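Bomoraの双腕ロボット「Drumus」をしばらく使ってみた感想(テーブル片付けキット付き)

前回のロボット掃除機の記事にコメントをくださった方、ありがとうございます。「もっと大きいやつもやってほしい」という声がいくつかあって、いやいや大きいやつって、と笑っていたんですが、本当に大きいのを触ることになりました。

今回レビューするのは、Bomoraの双腕ロボットアーム「Drumus」と、オプションのテーブル作業キットです。借りたのは国内で取り扱いをしているNguyen-Tranのレンタルプランで、期間は9週間。最初に書いておくと、レンタル代はふつうに払っています。記事の内容について先方のチェックは入っていません。なので好きに書きます!

先に全体の印象だけ言ってしまうと、腕の動きそのものはかなり良い、グリッパーは物を選ぶ、ソフトは朝と夜で別人みたいに機嫌が違う、という感じです。細かいところは順番に。

■ 何に使おうと思ったか

うちの職場は小さな設計事務所みたいなところで、打ち合わせ用のテーブルがいつもとにかく散らかるんです。お皿、布、紙の切れ端、ペン、段ボールの端っこ。試作をやるのでゴミなのか部品なのかわからない物も多い。これをロボットに片付けてもらえたら最高じゃない?というのが出発点でした。

もちろん、ペンを一本拾うためだけに産業用クラスの腕を借りるのはおかしいと自分でも思います。思うんですが、同僚のMercy Lemaさんが前の会社で別メーカーのBrericoを使っていた人で、「最近の腕は教えやすくなってるらしいよ」と言うものだから、つい申し込みボタンを押してしまいました。つい、で押す金額ではないです。

■ 届いてから動くまで

搬入は配送の方が二人がかり。箱が大きいので、エレベーターの奥行きは事前に測っておいたほうがいいです(うちはぎりぎりでした)。

組み立てはNguyen-Tranの担当の方が来てやってくれます。ここは料金に含まれていて、とてもありがたかったところ。土台の固定、配線、非常停止ボタンの確認、それから動作範囲の設定までやって、朝10時に始めて昼ごはんを少し遅らせたくらいで終わりました。

自分たちでやったのは場所決めだけなんですが、これがけっこう悩みました。腕って、折りたたんでいるときはそれなりにコンパクトなのに、伸ばすと「あ、そこまで来るの」というところまで来ます。最初は会議室の真ん中を考えていて、人の通り道とぶつかるのでやめました。これから検討する方は、床にマスキングテープで動作範囲を描いてみるのをおすすめします。図面で見るのと、自分の足で線の内側に立ってみるのとでは、広さの感じ方がまるで違います。

マニュアルは紙の冊子が1冊とPDFが一つ。PDFのほうは576ページありまして、全部は読んでいません。すみません。ただ検索がちゃんと効くPDFだったので、困ったときにエラー番号を入れれば該当ページに飛べました。紙の冊子は安全まわりと立ち上げ手順に絞ってあって、こちらは全員で読みました。日本語訳はおおむね自然です。一か所だけ「手首を休ませてあげてください」という表記があって、たぶん待機姿勢に戻せという意味だと思うんですけど、妙に優しくて好きです。

■ 腕の動き

まず音が静かです。関節が動くときに、すーっという低い音がするくらいで、隣で電話していても相手に気づかれませんでした。前に展示会で見た別の機種はもっとウィンウィン言っていたので、ここはかなり好印象。

動きも滑らかで、止まるときにカクッとならない。設定で速度を何段階か選べるんですが、うちはほぼずっと遅いほうで使っていました。速くすると見ていて気持ちはいいんですよ。いいんですけど、テーブルにお皿があると思うと心臓に悪い。遅いほうでもイライラするほどではなくて、コーヒーを飲みながら眺めるのにちょうどいい速さです(眺めている時点で時短にはなっていない)。

教え方は二通りあります。腕を手で持って動かして覚えさせる方法と、タブレットの画面から位置を指定していく方法。手で持つほうは想像よりずっと軽くて、白い大きな腕が指先だけでふわっとついてくるのは、ちょっと感動しました。来客に触らせると全員「おお」と言います。

ただ、手で教えると当然ながら自分のクセがそのまま入ります。私が教えた動作は、物の上で一回ためらってから下りるんですね。私がためらったから。Mercyさんが教えたほうは迷いがなくて、同じ機械なのに性格が出てしまう。あとから画面で余分な点を削れるので実害はないです。でも自分のためらいを毎回再生されるのは、なんというか、地味に恥ずかしいです。

■ グリッパーと、テーブルの上の物たち

さて本題の片付けです。キットに付いてくるのは、指が二本の黒いグリッパー。細い指で上からつまむタイプです。

うちの丸テーブルに、ふだん散らかっているような物をそのまま置いて試しました。平らなお皿、丸い器、くしゃっとした布、紙、段ボールの切れ端、マーカー。お手本のようにきれいに並べた状態だと意味がないと思ったので、布なんかは本当に適当に放っています。 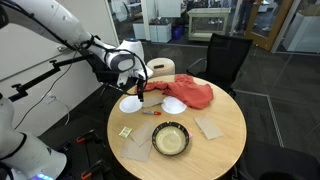 丸テーブルの左側に下りてきたグリッパー。赤いキャップのマーカーは茶色い紙の手前です。

物ごとに感想を書いていきますね。

まずマーカー。これは文句なしです。横に転がっている棒状の物は、この手のグリッパーがいちばん得意とするところだと思います。向きが多少ずれていても手首を回して合わせてくれて、つまんだあともずり落ちない。ペン立てに入れるところまで教えたら、ちゃんと入るようになりました。キャップの側を下にしたい派なので、その向きも指定できて満足。ここだけなら満点をあげたい。

次に布。意外に思われるかもしれませんが、布はかなり上手でした。くしゃくしゃでも、しわの山になっているところをつまめば持ち上がるので、つかむだけなら簡単なんです。問題はそのあとで、持ち上げた布の端に別の物が引っかかってくることがあります。うちでは紙が一緒についてきて、途中でひらひら落ちました。片付けているのか散らかしているのか。これは順番の問題で、布の上や下にかかっている物を先にどかすように教え直したら、だいぶましになりました。

なお、たたむのは無理でした。カゴに放り込むまでです。両腕でたたむサンプル動作が入ってはいるんですが、四角いハンカチをぴしっと広げて置いてあるのが前提で、それならもう自分でたためるよ、と画面に向かって言ってしまいました。

お皿。これが難しい。平たくて浅いお皿はふちがテーブルに近いので、指を差し込む隙間がほとんどないんです。上からまっすぐ下りていくと、指先がふちの上をつるっと滑る。角度をつけて斜めから入れるとつかめることもあるんですが、毎回ではない。担当の方に相談したら、お皿を片方の腕で軽く押さえて、もう片方で浮いた側をつかむ方法を教えてくれて、これは確かに成功率が上がりました。二本腕で良かったと思った数少ない場面です(いや、ほかにもあるかな。あとで書きます)。

逆に、深さのある器は楽です。ふちをはさむように片方の指を内側に入れればいいだけなので、ほぼ教えた通りに動きます。中に何か入っていると傾いたときが怖いので、空にしてからにしましょう。うちではナッツで試して後悔しました。

紙と段ボール。段ボールの切れ端は、どこかが少し浮いていればいけます。重なっていると上の一枚だけ取りたいのに二枚まとめてつかんだりして、まあ捨てるならまとめてでもいいんですけど。ぺたっとテーブルにくっついた薄い紙はだめでした。指先で端をかりかりするような動きを教えてみたものの、紙がつーっと逃げていくだけで、見ているこっちの爪がむずむずする。吸盤タイプのグリッパーが別売りであるので、紙や薄い物が多い人はそちらも検討したほうがいいと思います。私は予算が尽きたので試せていません。

小さい物、たとえば調味料の小袋くらいのサイズになると、つかむこと自体より見つけてもらうほうが大変です。これは次のソフトの話につながります。

■ ソフトのこと(ちょっと愚痴)

タブレットのアプリは、見た目はとてもいいです。ボタンが大きくて、腕の今の姿勢が立体で表示されて、非常停止のあとの復帰手順も画面が順番に案内してくれる。機械が得意でない同僚も、初日のうちに簡単な動作を一つ作れていました。

物の認識は、キットに付属のソフトがやってくれます。あらかじめ物を登録しておくと、置き場所が変わっても探してつかみに行くというもの。はまったときは本当に便利で、朝のうちはほとんど間違えません。ところが夕方になってブラインドのすきまから斜めに日が入ると、とたんに自信がなくなる。白いお皿のふちを見失ったり、テーブルの木目のところをじっと狙い始めたり。照明を固定できる部屋ならいいんでしょうけど、うちみたいにガラスの仕切りで明るさがころころ変わる場所だと、ブラインドを閉めるのが結局いちばん効きました。

それから、登録がめんどくさい! 一つの物につき向きを変えながら何度も覚えさせる必要があって、布みたいに形が決まらない物はさらに増えます。気づいたら登録データが1809件になっていて、そのうち要らないのをまとめて消したいのに、一括削除がない。一件ずつ長押しです。これは要望として送りました。返事は丁寧で「検討します」とのこと。お願いしますよ本当に。

アップデートは期間中に2回ありました。1回目で立ち上げがはっきり速くなって、2回目で日本語フォントがなぜか細くなりました。読みにくいです。戻してほしい。

■ 双腕は必要だったか

レンタルの相談をしたとき、一本腕のプランもあって、値段がけっこう違うんですね。なのでここが気になる方は多いと思います。

うちの使い方だと、実際に両腕を同時に使っていたのはお皿と、あとは大きめの布を広げるときくらいでした。マーカーや器を片付けるだけなら一本で足ります。ただ、二本あるとテーブルの左右を分担できるので、遠いほうへぐーっと伸ばす無理な姿勢が減る。これは使ってみるまで考えていなかった良さでした。無理な姿勢が減るとエラーで止まる回数も減ります。

一方で、腕同士がぶつからないように計算する時間がかかるのか、両腕を使う動作の前には少し間が空きます。「考えてます」みたいな間。私は嫌いじゃないですが、急いでいる人はじれったいかもしれません。

Mercyさんの意見も聞いておきました。彼女いわく、教えやすさはBrericoより断然こっち、指の力の細かい調整はあちらのほうが素直だった、だそうです。使っていた時期も型番も違うので、あくまで参考程度に。

■ 安全面

人が近くにいるときは自動で減速する設定にして、最後まで解除しませんでした。腕に軽く触れるとちゃんと止まります。わざと肘を出して試しましたが、とん、と当たってすぐ停止。痛くはなかったです(真似するときは必ず遅い設定で、担当の方の立ち会いがあるときにしてください)。

気をつけたいのはケーブルです。手首のまわりに黒いケーブルが輪になって回っていて、手首を大きくひねる動作を作ると、この輪がぐっと引っぱられる感じになります。担当の方にも「ひねりすぎる動作は逆回りに直してください」と言われました。アプリの側で警告を出してくれてもいいのにな、とは思います。

あと、手首についている小さな青いランプ。かわいい。機能の説明はマニュアルのどこかにあるはずなんですが、私はかわいいという理由だけで評価を上げています。

■ 電気代とか置き場所とか

電源は普通のコンセントで足りました。電気代は事務所全体の請求に混ざってしまってよくわからないんですが、総務から何も言われなかったので、騒ぐほどではなかったんでしょう。

床はタイルカーペットのままで大丈夫でしたが、しっかりした土台の固定は必須です。ここは設置の方に任せるところ。作業用の椅子はできるだけキャスターのないものを近くに置くか、使わないときは離しておくのがいいです。一度、誰かが座ったまま後ろに下がってきて、減速エリアに入って腕が急にのんびりし始め、みんなで原因を探してしまいました。

テーブルは軽いものだとグリッパーが触れたときにじわじわずれます。うちは滑り止めのシートを脚の下に入れて解決。100円ショップので十分でした。位置がずれると手で教えた動作がまるごとずれるので、これは早めにやっておけばよかったです。

■ 良かったところ

・動きが静かで滑らか
・手で持って教えるのが楽しい。本当に楽しい
・棒状の物と深さのある器はかなり安定してつかめる
・設置サポートが手厚い(電話もつながりやすかった)
・青いランプ

■ いまいちだったところ

・平たいお皿と薄い紙が苦手
・夕方の光に弱い
・登録データの一括削除がない
・フォントが細い
・値段。レンタルでもそこそこします

■ どんな人に向いているか

毎日だいたい同じ物が同じような場所にあって、それを決まったところへ移したい、という用途なら、かなりいい線いくと思います。研究室の試料の入れ替えとか、小さな工房の道具戻しとか。明るさを一定にできる部屋があるとなお良し。

うちみたいに毎日違う物が散らかるテーブルだと、登録と教え直しに時間を取られて、自分で片付けたほうが早い日が多かったです。というか、ほとんどの日がそうでした。それでも期間の後半には、終業前にボタンを押して、ペンと器だけ片付けておいてもらうのが習慣になっていて、これがなくなるのは少し寂しいです。

返却は10月で、延長するかどうかはまだ社内で相談中です。吸盤グリッパーのセットプランがあるらしく、見積もりをお願いしたところなので、もし借りられたら紙のリベンジ編を書きます。

質問があればコメント欄にどうぞ。レンタル料金の細かい内訳は契約の関係で書けないのですが、設置場所の測り方や教え方のことなら答えられます。あと、登録データを楽に消す裏技をご存じの方、いらしたらぜひ教えてください。まだ長押ししています。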